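Notebook, grasp segmentation, June

Picked up where the last entry gave up. The contact detector in Florley still decides that a grasp has started whenever the opening between the jaws stops shrinking. Fine for a mug. On soft goods the opening never quite stops shrinking, it just loses enthusiasm, and the detector waits politely for an event that isn't coming.

Pulled 1230 clips from the soft goods set and ran the current build over all of them. It found a grasp start in 1036. I was pleased with this for as long as it took to open a few and see where it had put them. On the knits the start mark lands well after the pads have sunk into the fabric, so the policy learns that cushions come pre-squeezed.

Swapped the threshold for a slope test on jaw width, smoothed over 8 frames. Better on knits, worse on anything thin, where it now fires on the operator's wrist wobble. Tried 2 passes, coarse then fine. Config is in the Broltar branch under a name I regret.

Also spent a good hour on the width estimate itself. The lens model was the old one, and near the rim the pad positions drift inward, so a wide grasp reads narrower than it is. Reloaded the fisheye calibration and the drift went away, along with one bug report I'd been blaming on Wibisono's encoder.

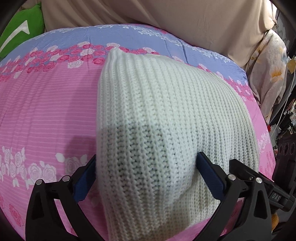
Can the slope test tell a compressed cushion from a narrower object?

Only if it sees the approach too; from a single width reading the two look identical to it.

So the window has to start before contact, and the clip trimmer has to stop cutting off the approach to save disk. I wrote that trimmer. I remember being proud of it.

To do: turn trimming off for soft goods, rerun the whole batch overnight, compare start marks against the hand labels in Flumton. Thin fabric stays on the old threshold for now. Rename the config before anyone greps for it.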